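# Keeping white bed sheets nice (notes for our guests and for me)

In our house at Barano the beds are made with white sheets the whole year, and in February, when drying outside is not possible, I had to learn some things slowly.

**Wash whites alone.** One dark sock is enough to make ten minutes of anger. I also keep blue cloths and towels in a separate basket, especially when they are new, as their colour can go to other fabrics in the first washes.

**Do not fill the drum.** A double sheet needs space to turn. If it comes out like a rope, shake it well, hold it by two corners and pull it across before you hang it.
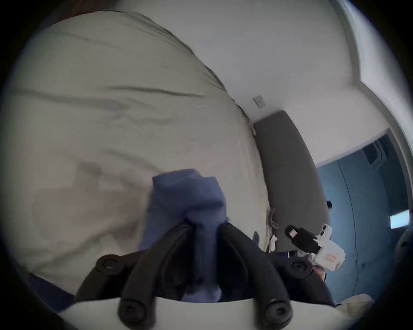
**Creases.** I do not iron sheets any more. My neighbour Rok Petkov taught me to spread the sheet on the bed while it is still a very little damp, and to smooth it with flat hands from the middle to the sides. Leave it open to the air for an hour before you put the duvet on top. Small creases will go by themselves, long ones want a second pass of the hand.

**Small marks.** Use a soft cloth with cold water and a drop of washing-up liquid. Press, do not rub. Hot water fixes blood and milk, so keep it for later.

**Folding.** Put the corners one inside the other, then fold in three. I store each set inside its own pillowcase, on the shelf number 11, under the towels.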